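From: Colette Caron
To: Flerkance list, slow living and household habits
Date: 27 Nov 2023
Subject: Re: [Flerkance] How do you decide what to let go?

Farah wrote:
> I moved to a smaller apartment in April and I still have 36 boxes
> that I did not open. Every evening I look at them and I feel tired.
> My sister says I should throw away everything without looking. I
> can't do this. But I also can't begin. Does somebody have a method
> that is not too strict? I tried the one where you hold each thing
> and ask if you love it, and after one hour I was crying over a
> soup ladle.
>
> Also, is it normal to be angry at a box?

Dear Farah, dear all,

Yes, I think it is normal to be angry at a box. I was angry at mine for two years. I write slowly in English, so please forgive me if this message is long and arrives after the discussion has moved on.

When I left Comdale I also took everything with me, because I was in a hurry and packing without choosing is faster. Then I paid for this every day in my new home. I walked around the boxes to reach the window. I put my coat on them. After some time I did not see them anymore, but I still felt them, if you understand me.

The methods I read in books did not help me very much. They ask you to make a big decision about each object, and I had already made too many big decisions that year. What helped me was to make a small decision about time. I set the kitchen timer for 36 minutes, the same as your number of boxes, which made me smile when I read your message. I open one box only. When the timer rings I stop, even if I am in the middle, and I close the box again if I must. The next day I continue.

I have four rules, and I allow myself to break the last one.

The first rule is that letters and photographs go directly into one separate box, and I do not read them. Reading is for another day.

The second rule is that I do not ask if I love the thing. I ask where it will sleep tonight. If I can answer with a real place, a shelf or a drawer, then it stays and I put it there immediately. If I can't answer, it goes in the bag by the door.

The third rule is that the bag leaves the house when it is full. I do not look inside again.

The fourth rule is that I don't buy anything to store things in until all the boxes are finished. This one I broke, with some guilt. 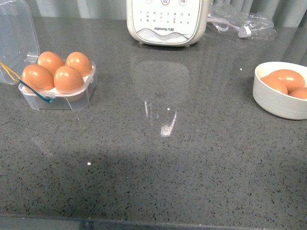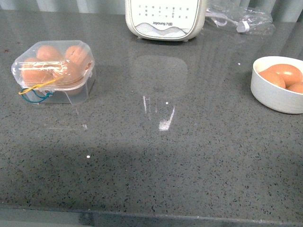
Colette Caron

About your sister: I had a person like this also, my neighbor in Iltlow. She told me many times that it would take one afternoon if I was serious. I was hurt by the word serious. Later I understood that she wanted to help, and that she did not like to see me sad. So I gave her a task which was hers completely. She took the full bags to the donation center and she did not give me opinions about what was inside. We are still good friends. Maybe your sister can do something similar, if she lives near.

There is one thing I would do differently. I began with the box marked "desk" and this was a mistake, as it was full of old papers from my work and each one wanted an answer from me. I lost almost two weeks there. If you can, begin with towels or winter clothes. A towel does not ask you any question.

I should say also that I did not finish. I have two boxes left, and they are under the bed. Before, this would have made me feel that I failed. Now I know what is in them (my father's tools and some music), and I decided that they can wait. For me a box that I know is much lighter than a box that I don't know.

I am curious if other people on the list use a timer, and for how long. I tried 100 minutes one time and the next day I did not want to enter the room.

Please write to us after you open the first one, Farah, also if it goes badly. And keep the soup ladle.

With warm greetings,
Colette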